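Fondby reabre su taller de mesas y estrena un curso gratuito de restauración en línea

29 de marzo de 2020

La Escuela de Oficios Fondby anuncia con muchísima alegría la apertura de inscripciones para Mesas que vuelven, un curso gratuito de restauración de muebles domésticos que podrá seguirse íntegramente desde casa. Llevábamos desde enero preparándolo para las aulas de la calle Testano y, dadas las circunstancias, hemos decidido pasarlo entero a vídeo y correo electrónico. ¡Y nos encanta cómo está quedando!

El curso consta de 20 lecciones breves, con dos entregas por semana, y se dirige a cualquiera que tenga en casa una mesa, una silla o un aparador con ganas de una segunda vida. No hace falta experiencia previa ni maquinaria. Las primeras lecciones se dedican a reconocer la madera, limpiar sin dañar el acabado y decidir si conviene lijar (muchas veces no conviene). Después vendrán las colas, los encolados de patas, la reparación de cantos, las ceras y los aceites, y un módulo completo sobre manchas de agua y de café, que es lo que más nos preguntáis.

El temario recupera además buena parte del cuaderno Du Plessis, el manual manuscrito con el que se formaron los primeros aprendices de la escuela en 1921. Se conserva en nuestro archivo, con sus recetas de goma laca y sus notas al margen, y por primera vez se podrá consultar digitalizado. Hay páginas preciosas sobre la lectura de la veta: cómo seguirla con la mano, hacia dónde pasar el cepillo, qué hacer cuando cambia de dirección cerca de un nudo.

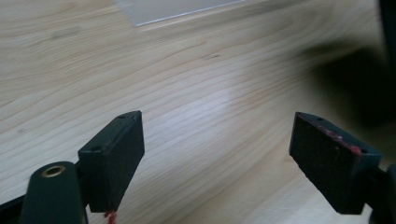
Para Annatjie Shabalala, lo más difícil de enseñar es la paciencia con la veta, y por eso pide a quienes empiezan que dediquen la primera tarde solo a mirar y tocar el tablero, sin abrir un solo bote. Un acabado se puede rehacer, recuerda, pero la madera que se quita con la lija ya no vuelve.

Cada participante recibirá una guía en PDF y podrá enviar fotografías de su mueble para que el equipo docente le oriente por escrito. Los materiales básicos son sencillos: jabón neutro, trapos de algodón, lija fina, cola blanca y cera incolora. Quien no los tenga a mano puede empezar igualmente por las lecciones de diagnóstico e ir completando el resto cuando le sea posible; el contenido seguirá disponible sin fecha de cierre.

Colabora en la iniciativa la Biblioteca de Jindthorpe, que ha cedido dos colecciones de láminas sobre mobiliario rural y prepara una selección de lecturas para acompañar el curso. Cuando podamos volver a reunirnos, las piezas terminadas se expondrán en su vestíbulo, y ya hay apuntadas una cuna, varios costureros y una mesa de cocina con mucha historia.

Inscripciones: por correo electrónico a la secretaría de la escuela, indicando nombre, localidad y el mueble con el que se quiere trabajar.

Contacto para prensa: Departamento de Comunicación, Escuela de Oficios Fondby. Se facilitan páginas digitalizadas del cuaderno Du Plessis a los medios que las soliciten.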